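Report of a visit to the Orow door and joinery works, Trarnel

Our local history and building group has been trying to get into the Orow works for a couple of years. They make internal and external doors, mostly for older houses, and they don't normally let the public in. This year they agreed to a weekday visit, and on Thursday, June 13, 2024 we met at the gatehouse at half past nine. The coach from Lura was late because of the roadworks at the bridge, so the safety talk was given in two halves, and those of us who had come by car heard it both times.

The works sit on the flat ground below Trarnel, between the railway and the old canal basin. There has been a timber yard on the site for a long time, first for boat repairs and then for pit props. The present buildings are a mixture. The front office is brick and the main shop is a steel shed with rooflights. The drying sheds at the back are older and have slatted sides, and one of them still has the rail in the floor where timber was pushed in on trolleys. I would have liked longer there but it was the part our guide seemed least interested in.

We started in the yard. Boards arrive sawn and are stacked with thin strips between the layers to let the air through. Oak takes up most of the space, with a smaller amount of ash and a good deal of softwood for painted doors. The guide went along the ends of a stack with a moisture meter and read out the figures. Timber for an internal door has to be drier than timber for an external one, and if it goes into a heated house too wet it will shrink across the width and the panels will show a pale line at the edge where the stain never reached. Several of us have doors at home that do exactly this. The cure, we were told, is to stain or paint the panels before the door is put together, and the works does that with every order now.

From the yard the boards go into the machine shop. It is loud and we were given ear defenders. They cut out the knots they don't want, plane the faces and run the edges through a moulder. The stiles (the long uprights) are made up from strips glued side by side with the grain turned about, which keeps them straight. One of our members asked if this was a way of saving money. It isn't, or not much, as the glueing takes a day and a half of press time. An upright cut from a single board looks fine on the bench and may bow by the next winter.

The joints were of more interest to me. Orow still use a mortise and tenon for external doors and for anything heavy. For lighter internal doors they use dowels, and they were quite open about it. A sample door had been cut through at the corner so that we could see both sorts side by side. There was a discussion about wedges which went on for a while. The older doors in our own street have wedged tenons that go right through the stile, and you can see the end grain on the edge when the door is open. The works stops its tenons short and relies on modern glue, unless the customer is repairing a listed building and asks for the old way.

Tea was at eleven in the canteen. There was a framed price list on the wall from before decimal money, and I copied out a few lines from it but can't now read my own writing.

After tea we went on to the panels. A flat panel is simple enough, but a raised one has to be cut so that it stands forward in the middle and thins out to a tongue at the edge. The tongue sits in a groove and is left unglued so that the panel can move. For a square-topped panel this is a few minutes' work. A curved top takes much longer. The rail above it has to be cut to the same curve, and the grain runs out on the shoulders and tends to break away. They use a template for each width of door and keep 198 of them on pegs along the end wall, each with its number painted on in white. The oldest are plywood gone black at the edges with handling.

Arched panels went out of favour for a while and are being asked for again, generally in a dark finish. They suit a pair of doors well, where the two curves sit next to each other and the grooves below carry the eye down.

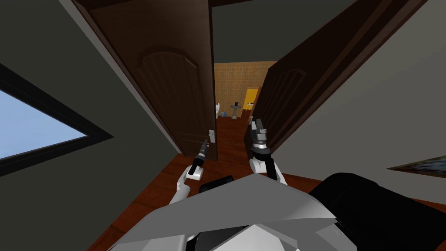

Not on a bathroom, was the view put forward by Ndung'u over lunch, at least not as a pair: two leaves mean two sets of hinges to keep in line, a meeting edge that never quite shuts out a draught, and twice as much moulding to wipe down after every bath. A single door and a bit more wall would do the job for half the price. There was some agreement at our end of the table. Others thought that a pair of narrow leaves was useful where a single wide door would swing into the path of everything else, and that the draught could be dealt with by a rebated edge, where one leaf laps over the other.

Steam came up again in the afternoon, in the finishing shop. The advice was that a timber door to a bathroom will be all right if every surface is sealed, and that means the top and bottom edges as well. These are the places that fitters miss. A door gets trimmed on site to clear the carpet or the tiles, the bare wood is left, and the damp gets in from below. The works sends out a small tin of the matching finish with each door for this reason. We were told that most of the tins come to light years later, unopened, in the cupboard under the stairs.

The finishing shop itself is kept very clean and we were only allowed as far as a painted line. Doors hang from an overhead track and go round slowly, past the spray booth and into the drying room. Dark colours are harder to get right than pale ones. Any scratch left by the sander shows up as a lighter streak, and the finish has to go on in thin coats. They were running a dark brown on the day, three coats with a light rub down between each. The smell was less strong than I expected. They changed to water-based products some time ago and the only complaint from the staff was that it raises the grain.

Ironmongery is bought in and fitted in a separate room. Some of the party were disappointed that the works doesn't make its own handles, but no door maker of this size does. There was a long bench with trays of lever handles on plates, knobs, latches and hinges. The point made here was about hinges. Two are enough for a light internal door, but a solid one in hardwood needs three, and the third is there to keep the hanging edge straight as well as to take the weight. It should go nearer the top than the middle. I went home and looked, and mine is in the middle.

We were also shown how to check the hand of a door, which causes more wrong orders than anything else. They ask customers to stand on the side where the hinges can be seen and to say which side they are on. Even so, doors come back. For pairs they ask for a sketch with the first-opening leaf marked, since the other leaf has to carry the bolts.

Prices were given to those who wanted them. A plain four-panel internal door in softwood, primed, starts at £495. Oak is a good deal more, and shaped panels are quoted for separately. Delivery is free to Trarnel and Lura and by arrangement elsewhere. Orders taken now for anything shaped will be ready in December. They will also copy a single door to match the rest of a house, if you can take one in for them to measure, and this seems to be a steady part of the business.

The last stop was the repair corner, which wasn't on the programme. A front door had come in with the bottom rail rotted away and a letterbox slot that had been cut by hand and then moved. The old rail was off and a new one lay ready beside it. The joiner working there thought the rest of the door would outlast the frame it came from. It had been painted many times and a patch had been scraped back to show the layers, with a dull green at the bottom and after that mostly maroon.

Practical notes for anyone arranging a visit. There is parking for cars on the left inside the gate but coaches must wait on the road. Flat closed shoes are required and two of our party in sandals had to borrow boots. The route is on one level apart from the drying sheds, which have a step. Groups are limited to 46, and they split you into smaller parties for the machine shop. Photographs are allowed in the yard and the canteen only. Lunch was sandwiches, included in the ticket, and plentiful.

The offcuts bin by the gate is free to visitors – bring a bag. I came away with a length of oak moulding and the rounded end of a panel, and both are now in the shed.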